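Search this site Enter keywords Go

Club Diary – July, 4.30 pm

The Nesten Football Club completed its mid-season review of the playing list this afternoon. Umut Yaman was confirmed at half-back for the away fixture against Kuster, having passed the concussion protocol before training. He has now played 75 senior matches for the club and will wear the milestone armband.

Adebayo Nwachukwu remains unavailable with a hamstring strain. The medical staff have advised a further fortnight of modified running – no kicking for goal in that period – and the match committee has accepted the advice.
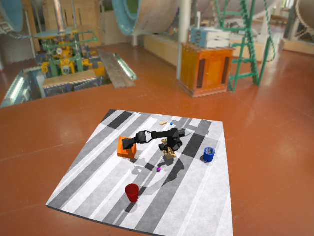

Attendance at the Prasar match was recorded at 858, against 702 for the corresponding fixture last season. The club had budgeted for 1,000. Gate receipts will be reported to members in the usual manner.

The league has advised that the Ronoline ground will be closed for resurfacing of the centre square. Our home fixture against Ronoline will accordingly proceed as scheduled, and the return match has been transferred to Kuster.

Players are reminded that mouthguards are compulsory at all contact sessions. Training resumes at 6 pm tomorrow on the western oval.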